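Visit to the sorting rooms at Wurnholm

By Desta Assefa

In August 2020 I was allowed to visit the parts workshop of Trarnus in Wurnholm. The train was late and I missed the welcome coffee, but Lai-ching Hsu waited for me at the gate and gave me shoe covers, which were too small for me.

We started with the cases. I had expected gray boxes and long shelves, so the strong color was a pleasant surprise. Many small things travel in such cases from one room to the next, and the people there open them flat, so that both halves can be used. 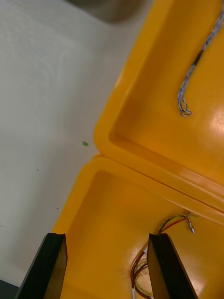
Open yellow case with a braided cable and thin colored wires

I asked if the wires do not become knotted. Mrs. Hsu laughed and said yes, every day. The workshop has 51 kinds of parts on its list, and she told me she knows most of them by touch.

After this we went to the sorting table. The orange trays keep the parts separate, and the steel tray in the middle has one of each kind.

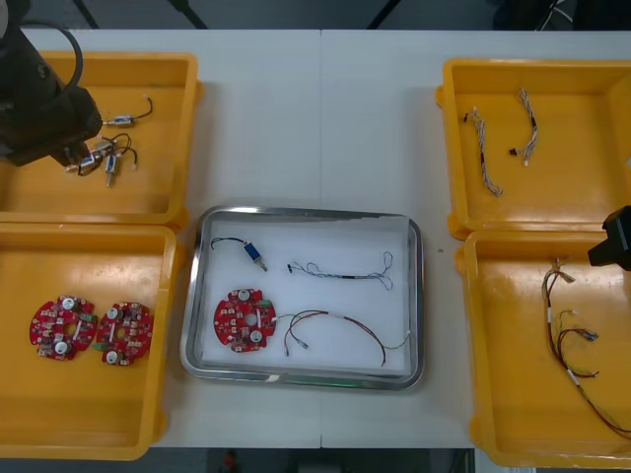
Page 2

I liked the round red circuit boards best, with their wavy edges and the hole in the center. The small metal parts with black and red leads are less easy to love. Two of them were tangled in their own wires.

Lunch was in the Limsakul building, on the other side of the road. We had lentil soup and a very good dark bread. The next visit is planned for December, and persons who wish to come should write to the office at Favavden. Please bring your own shoe covers if you have large feet.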